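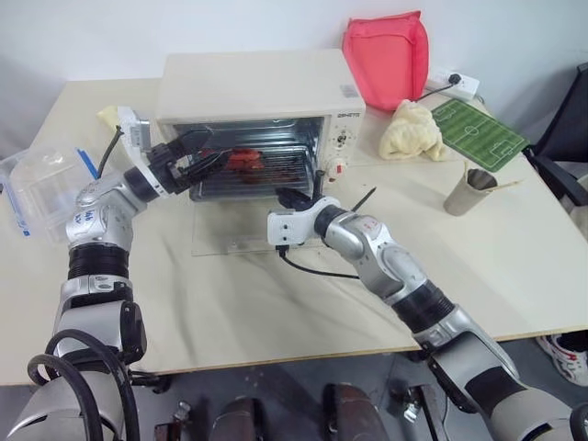 Could the visitors be allowed to choose which task is run, the Bendstead party asked by message before they had even signed in at the front desk. The answer given was yes, within the list already posted. The same request came up on the last open day and should be written into the visitor sheet.

Open day, Durport workshop, September. Entry begun 9:40 a.m.

Station 2, two-arm bench, toaster oven task. Start-up checks completed on both arms and both grippers. Speed limit left at 140 mm/s for the whole morning, as agreed with Vundik beforehand. Door work is assigned to the left arm. Item on the rack: the red piece. The oven remains on its glass plate, and staff are asked not to move the plate between groups, as the taught positions are referenced to it.

Attendance by the sign-in book was 106 at noon. The printed handouts numbered 200, and the remainder is in the cabinet by the door.

Questions received at this station:

Whether the arms can work from either side of the bench. Reply given: not with the present mounting.

Whether the oven is heated during the demonstration. Reply given: no, the program for visitors is run without heat.

How long a new household task takes to set up. No figure was quoted. Beyene has the log for the earlier tasks and has been asked to supply one for the next event.

The Vundik party requested a slower approach to the door so that those standing at the back could follow it. Limit reduced to 106 mm/s at 1:15 p.m. and restored after that group left. Colleagues repeating the demonstration for a large group may use the lower value without asking.

Outstanding:
Visitor sheet to be revised, task list on page one.
Cable slack on the right arm to be reviewed before the next session.
Spare oven rack to be ordered through Beyene.
Copy of this entry to Bendstead with the task list.

Entry closed 4:30 p.m.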